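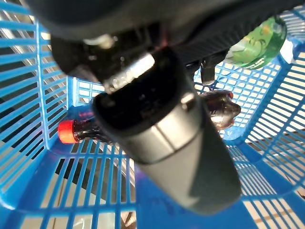 Frøydis Viklund

Minja Gitterkorb mit Drahtgestell
Artikelgruppe: Körbe und Einsätze
Hersteller: Feken
Farbe: Blau

Der Minja ist ein offener Korb aus blauem Kunststoff für Vorratsraum, Waschküche und Werkstatt. Wände und Boden sind als Gitter ausgeführt. Man sieht also von der Seite, was im Korb liegt, und Krümel oder Sand fallen unten durch. Wer feine Teile aufbewahren will, legt den Bodeneinsatz ein, der getrennt erhältlich ist.

Den Korb gibt es einzeln oder zusammen mit dem Drahtgestell. Einzeln steht er auf dem Boden, im Schrank oder auf einem Regalbrett. Mit Gestell wird er an den Drahtstäben befestigt und bleibt dort, auch wenn man mit einer Hand etwas herausnimmt.

Maße und Gewicht
Breite: 420 mm
Höhe: 231 mm
Belastbarkeit im Gestell: 12 kg
Befestigung: Schrauben, im Lieferumfang des Gestells enthalten

Montage

Das Gestell wird zuerst aufgestellt und ausgerichtet, danach kommt der Korb. Die Schrauben zunächst nur ansetzen, den Korb gerade rücken und erst dann festziehen. Ein normaler Kreuzschlitzschraubendreher genügt. Kein Akkuschrauber, die Gewinde im Kunststoff vertragen das auf Dauer nicht.

Bei einem Gestell mit mehreren Körben empfiehlt sich die Reihenfolge von unten nach oben. Zwischen den Körben sollte genug Platz bleiben, dass die Hand hineinkommt, ohne dass man den oberen jedes Mal lösen muss.
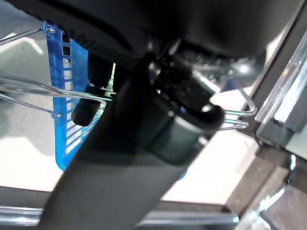
Nach den ersten Wochen die Schrauben einmal nachziehen. Sitzt eine davon trotz Nachziehen locker, bitte den Reparatursatz bestellen und keine längere Schraube nehmen. Er enthält sieben Ersatzschrauben mit passenden Scheiben und liegt bei uns in der Regel auf Lager.

Pflege

Den Korb mit lauwarmem Wasser und etwas Spülmittel reinigen. In den Ecken des Gitters hält sich Staub am längsten, dort hilft eine alte Zahnbürste. Scheuermittel machen die Oberfläche stumpf. In die Spülmaschine gehört er nur ohne Gestell und nur bei niedriger Temperatur. Den Draht nach dem Abwischen trockenreiben, besonders an den Biegungen.

Direkte Sonne über mehrere Sommer hellt das Blau auf. Auf die Tragkraft hat das nach unserer Erfahrung keinen Einfluss, aber ein neuer Korb neben einem alten fällt dann auf. Wer eine ganze Reihe plant, bestellt sie besser auf einmal.
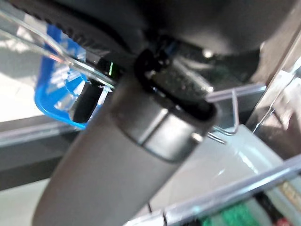 Zum selben Programm gehören Kleinteile wie Schalen und Halter, die es ebenfalls in Blau gibt. Sie werden unabhängig vom Korb verkauft und passen farblich dazu. Beim blauen Teil links läuft die Unterkante in einer runden Ecke aus, und durch die durchscheinenden Bereiche kommt Licht. Für Kleinteile gelten dieselben Pflegehinweise wie für den Korb, mit einer Ausnahme: Durchscheinender Kunststoff zeigt Kratzer früher, deshalb nur ein weiches Tuch verwenden.

Lieferung

Körbe ohne Gestell werden ineinandergestapelt verschickt, mit Papier dazwischen. Das Gestell kommt zerlegt in einem eigenen Karton. Beides geht vom Lager Brestdale ab und trifft manchmal nicht am selben Tag ein. Selbstabholung ist in unserem Laden in Stadden möglich, vormittags bis 12 Uhr, bitte vorher anrufen. Im Dezember ist das Lager zeitweise geschlossen, Bestellungen werden dann der Reihe nach im neuen Jahr bearbeitet.

Zubehör
Bodeneinsatz, blau
Reparatursatz Schrauben
Etikettenhalter zum Einklipsen
Drahtgestell einzeln, zum Nachrüsten vorhandener Körbe

Fragen zu Sondermaßen beantwortet Frøydis Viklund. Bitte die gewünschte Breite und den Aufstellort angeben.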